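Kolcombe Returns Bench: data card and readme

Maintained by Marit Torvik, Grolano returns hall. Last touched December 31, 2023, while everyone sensible was at home.

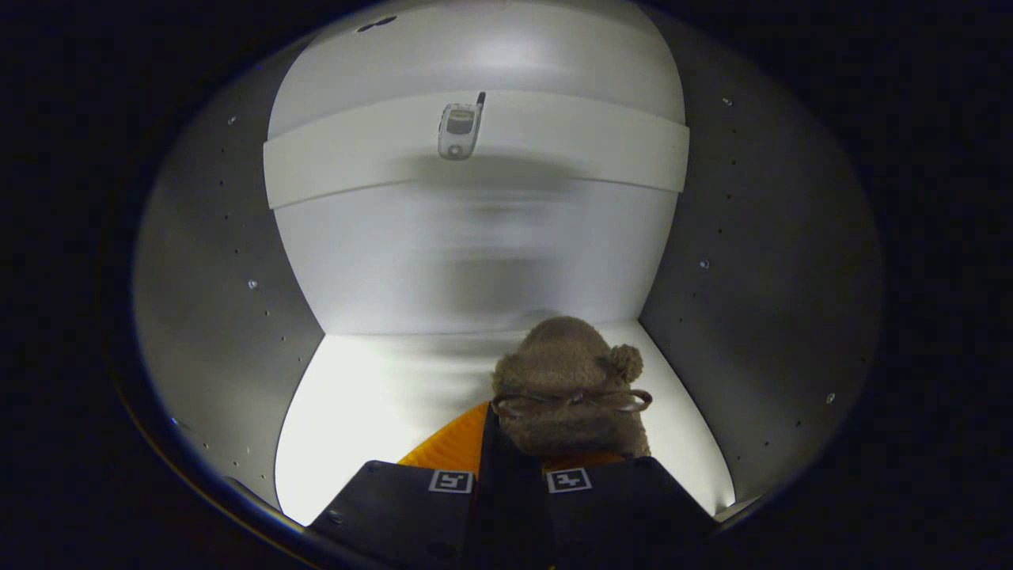 The returns hall takes in whatever people send back, leave behind or drop into the wrong parcel. For years the job was to pick the thing up, turn it over, decide what it was, and put it in the right tote. Management would like a machine to do the first and last parts of that. The middle part, where you decide what it is, they have left with us for now, and we have chosen to be flattered.

This set holds recordings of hall staff doing small pick and place jobs in the white booth with the hand-held gripper. It is meant for training and checking the sorting arm that Engebretsen is building for line 2.

What's in it

300 recordings, each one a single job from first reach to release. Every recording comes with the fisheye video, the gripper track and a short note typed by whoever was holding the gripper. The notes are in plain English, except where Boris was in a hurry, when they are in plain Boris.

The objects are the sort of thing the hall sees: toys, old phones, glasses, household bits. They were chosen by Embla Bråten from the unclaimed shelf after the waiting period ran out. Soft things and thin things are there on purpose. The supplier's first demo used cardboard cubes, and it has been a long time since anyone returned a cardboard cube.

How it was recorded

All of it was done in October, on paid time, during normal shifts. That last bit took 3 meetings to settle. The first plan was that people would "pop over" to the booth on their breaks. Njål Sæther, our shift rep, read that line aloud in the canteen and it was gone from the plan by the afternoon.

Both fingers carry printed square markers, which the tracking software needs to see. Please don't peel them, pick at them or cover them with tape. If the track file for a recording has gaps in it, the README inside that folder says where.

Folder layout

video/ – one file per job
track/ – gripper position and opening
notes/ – text, as typed, spelling left alone
people/ – empty, see below

Who did the work

Early versions of the set had a worker number on every recording, so you could line people up by speed. We took the numbers out. The people/ folder stays because a script from Pralton falls over without it, and we have grown fond of it as a monument.

Please don't try to work out who is who from the way they move. Anyone here can spot Hugo Lorente's approach to a pair of glasses (slow, from the left, like a man defusing something), but that is workplace knowledge and shouldn't end up in a spreadsheet.

What it should not be used for

Setting pick rates. People in a booth with an awkward tool are slower than people at a bench with two hands, and a bit slower again when they know it's being saved. The times in track/ say nothing about a normal shift.

Deciding how many of us you need. This was asked. The written answer is that nobody loses hours on line 2 before the next agreement, and that the four of us who used to lift all day will be checking what the arm puts where. So far this means a new chair, a screen and a training course with a workbook. My shoulder approves. My attention span has filed a complaint.

Known problems

The booth is white and evenly lit. The hall is neither. Expect anything trained only on this to be surprised by line 2, as most visitors are.

Almost 300 notes are usable as they stand. The rest say "ok" or "again", which was accurate at the time.

Glasses are labeled "eyewear" in some notes and "glasses" in others. Boris Mujić has promised to fix this and I have promised to stop asking.

Access

Hall staff can read everything on the shared drive under Kolcombe. Outside firms go through me and sign the two-page sheet. If you recorded a job and want it removed, tell me or Njål, no reason needed, and it will be out by the next version.

Changes in this version

Worker numbers removed. Duplicate jobs merged. Word "operator" replaced with "person" throughout, apart from one file I can't open.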